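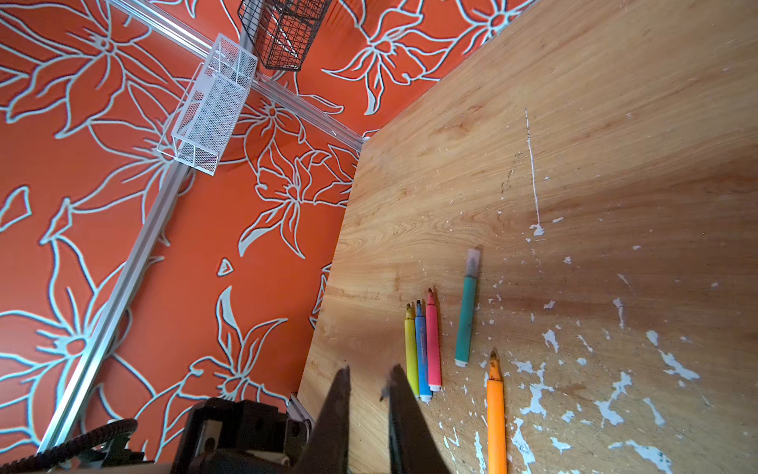
Felt-tip markers on the honey-colored worktable, with our orange lily print behind.

News > Craft Rooms > Press Releases

Jun 18, 2021 | By the Trorum workshop desk
2 min read

Trorum opens its marker table in Gurkau

GURKAU – I get to write this one myself, and I'm so happy about it! Trorum is opening a drawing room on the ground floor of the old Castaño building, and the first thing going in is the marker table. We've been planning it since March, mostly over coffee, and mostly arguing about wallpaper.

The lilies won. They're big, with pale outlines on orange, and they go up on three sides of the table (I wanted plain cream and lost that vote, and I've come around). It feels like sitting inside a flower shop, and the colors on the table look brighter for it.

The tabletop is light wood and it has seen some life. There are white flecks and streaks and a few scuffs, and we're leaving them right where they are. I'd much sooner have people draw freely than worry about marking the furniture! Blue, pink, teal, orange and yellow are the colors I reach for first, and my only house rule is caps back on before you go. I break it constantly.

For putting things away there's a long black wire-mesh basket on a rail at the back, split into four compartments, plus a small silvery mesh tray on the corner post at the left. My plan is markers in the long one and paper scraps in the tray, though I'm open to better ideas.
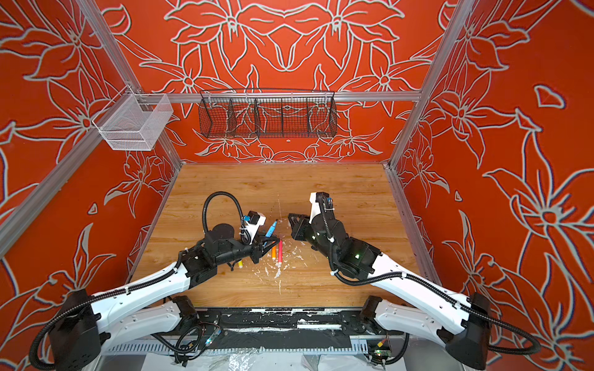
Sessions and how to book

Each session lasts 2 hours and takes up to 20 people, kids and grown-ups together. Paper and markers are included. Our first drawing project is called Poltata, a long paper strip that every group adds to, and we'd love to fill almost 1,000 sheets with it before we hang it in the stairwell.

A family ticket is $25. Book at the Trorum front desk in Gurkau, or just come by and ask, we like company. Press visits are welcome during any session, and yes, we'll hand you a marker.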